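How I Finally Got My Pantry Under Control (and How You Can Too)

27 Feb 2021

My pantry is a closet with five shelves and a bad light bulb, and for years I just shoved things in there and shut the door fast. Last October I found three open bags of brown sugar, all hard as bricks, and I decided enough was enough. It took me one long afternoon and I spent $35. I've kept it up ever since, so I figured I'd write down how I did it!

Step 1. Take everything out

Yes, everything. I tried doing one shelf at a time once and all I did was move the mess down a shelf. Clear off the kitchen table first (and the counters, if your pantry is anything like mine) and pile it all up. I ended up with some 100 cans, jars, boxes and packets, plus a birthday candle shaped like a 6 that I'd been hunting for since my nephew's party.

Step 2. Check the dates and be brave

Anything puffy, leaking or rusty goes straight in the trash. For the rest, make a toss pile and a give-away pile. My neighbor Efa Rees took all my herbal tea, which I keep buying and do not like.

Step 3. Wipe down the shelves

Warm water, a squirt of dish soap, an old T-shirt. Let the shelves dry all the way before you put anything back – I left the door open and went and had lunch. If you like shelf liner, now's the time to cut it. Measure twice, I mean it, I wasted half a roll.

Step 4. Sort into groups you'd say out loud

Mine are baking, breakfast, pasta and rice, cans, snacks, and "taco night." Taco night is a real category in our house and it has saved me so much digging around. Don't copy my list, just think about what you go looking for when you're hungry and in a hurry.

Step 5. Give each group a basket

Plastic ones with slots in the sides are my favorite. They're light, they rinse clean in the sink, and crumbs don't have anywhere to hide. Measure how deep your shelf is before you go to the store, and leave a little room on top so you can tip the basket forward and see in.

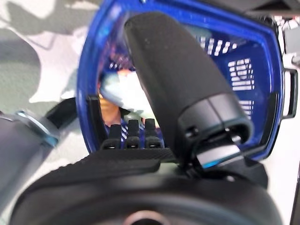

Heavy things like cans can skip the basket and sit right on the shelf, labels out, two deep at most. I put mine down low so I'm not lifting them over my head. Snacks went on the middle shelf, where the kids can reach, and the baking stuff went up top (except the sprinkles, after some discussion).

Step 6. Label it, but cheaply

Masking tape and a marker. My friend Thérèse McKinnon has a label maker and hers look gorgeous, but I moved my groups around four times in the first month and I was glad I could just peel and start over.

Step 7. The five-minute check

Before I write my grocery list I pull each basket out, move the older stuff to the front, and jot down what's low. It takes me less time than boiling an egg. I haven't bought a duplicate bag of brown sugar yet, and if you've got a trick for softening the old ones, leave me a comment – I still have two of them.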